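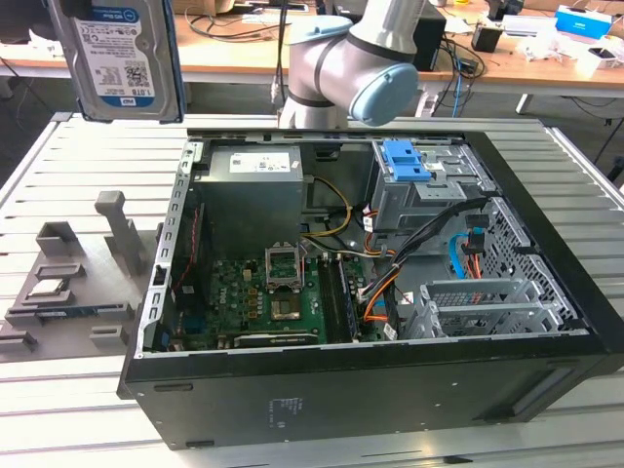

A desktop computer with its side panel off. The silver box at the top left is a hard disk drive.

What's Inside a Computer?

Have you ever looked at a big computer tower and wondered what's in there? From the outside it's pretty much a plain box with a few buttons. But take off the side panel and wow, it's like looking down on a tiny city! There are flat parts and tall parts, bundles of colored wires, and lots of little pieces that each have a job to do.

Let's take a tour.

The motherboard

The biggest flat piece is called the motherboard. A lot of motherboards are green, like this one, but they also come in black, blue and other colors. Almost everything in the computer connects to it. Thin metal lines called traces run across the board and carry signals from one part to another, a bit like roads between houses.

The square spot with the silver bracket is the CPU socket. CPU stands for central processing unit. It's the chip that follows instructions, and it does millions and millions of them every second! In our computer the socket is empty and the bracket is up, so you get to see the place where the chip would sit.

Next to the socket are two memory slots. Memory (people also call it RAM) holds the things the computer is working on right now, like the game you're playing or the page you're reading. When the power goes off, RAM forgets all of it.

The power supply

The gray metal box is the power supply. Electricity from the wall is too strong for computer chips, so the power supply changes it into a gentler kind they can use. The black, yellow, orange and red wires carry power to different parts of the computer.

The hard drive

This one is my favorite! A hard drive is where a computer keeps things for a long time: photos, songs, homework, all of it. Inside the metal case are shiny round plates called platters, and they spin super fast. A tiny arm swings back and forth over them, reading and writing with magnets. It never quite touches the plate.

The label on our drive says 1.0TB. TB is short for terabyte, and one terabyte is a trillion bytes. A byte is enough room for one plain letter, so that's a LOT of letters. Say you typed a letter every second and never stopped to sleep. You'd be typing for more than 30,000 years!

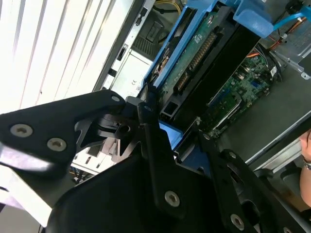
A hard drive in its blue carrier. Look for the green circuit board and the row of gold-colored pins.

Big drives like these often ride in a carrier, a plastic holder that fits into the case. Look at how bright the blue is! Many computer makers use a special color on the parts you're supposed to grab or press, so the person fixing the computer can find them quickly.

Gold is often used on connectors because it doesn't rust and it lets electricity through easily. The layer is usually very thin, much thinner than a hair.

Try it!

Ask a grown-up if there's an old computer at home or school that no one uses anymore. Then be a computer detective together. The grown-up should unplug it before anything gets opened, and the power supply box always stays closed, even when it's unplugged. Can you find the motherboard? The memory slots? Draw a map of what you see and label the parts you know.

Words to know

Byte: a small piece of computer information, enough for one plain letter
CPU: the chip that follows instructions
Motherboard: the large board that the other parts connect to
Platter: a spinning plate inside a hard drive
RAM: memory for what the computer is doing right now

Written by Adalberto Figueiredo
Last updated 14 Apr 2024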